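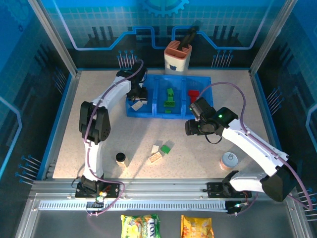 Figure 3. A blue plastic tray divided into three compartments, with a small white card-like piece in the left one.

Search this journal Enter keyword, author or title Go Advanced search

4. Color and the habit of putting things back

We came to the question of color rather slowly, and by way of buttons. When Gunvor Vik first visited the shared sewing room at Eltcombe, she meant to write only about who borrowed what, and for how long. The members, however, kept steering the talk back to the containers. One woman remembered the "blue days" and the "gray days" of the room as clearly as other people remember houses they have lived in, and by the end of that first afternoon (and a good deal of coffee) we had agreed that the containers deserved a section of their own.

The return slips kept at Eltcombe gave us 802 usable entries. Each one names the thing borrowed, the shelf it came from and, in the last column, the shelf where it was found at closing. Slips with an empty last column were set aside. We then sent a short letter to 200 households on the membership list, asking them to tell us in their own words where bobbins, snaps and bias tape belonged. The answers were generous, often running onto the back of the page, and several came with drawings.

What struck us most was how seldom people named a shelf. They named a color, and then a neighbor: "in the blue, next to the zippers." Kvam has argued in his work on the Punow tool library that borrowers learn a room as a string of small landmarks, and our letters fit his account very comfortably. Where we part from him a little is on labels. He treats the printed label as the main guide and color as a help to newcomers. Our oldest members, who could have found the thimbles in the dark, were the ones who leaned on color the most, and they were also the ones who grumbled loudest when the Söderlund cabinets were repainted one February.

It would be easy to make too much of this. Blue was simply the color the room could buy cheaply at the time, and Irja Heinonen, who kindly read an early draft, reminded us that her own group at Turnarura sorts everything by the shape of the lid and gets along very well. A container also gives its users other things to go by. Depth matters a great deal, as does the height of the front edge, and a plain floor lets a single pin show up nicely. Members spoke fondly of scratches, chips and molding marks that told them which bin they had in their hands. We did not ask about such marks in our letter, and we wish we had.
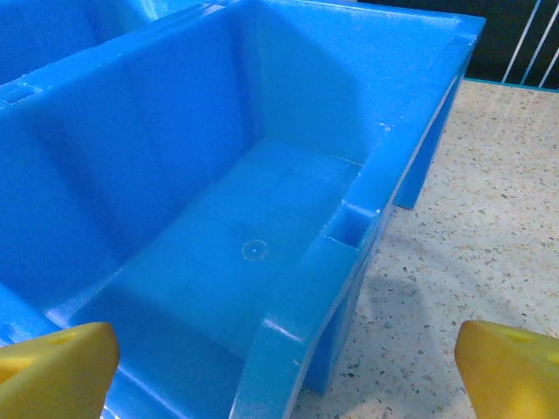 4.1 Mixed bins and the "odds and ends" problem

Every sewing room we know of has at least one bin that belongs to no category, and members feel a little guilty about it. Tveit and Kristiansen call these bins "resting places," a term we have gladly borrowed. Of the slips described above, 100 ended in a resting place, most of them written in the last half hour before closing. We read this mainly as tiredness, though the evening light in the back corner may have played its part as well.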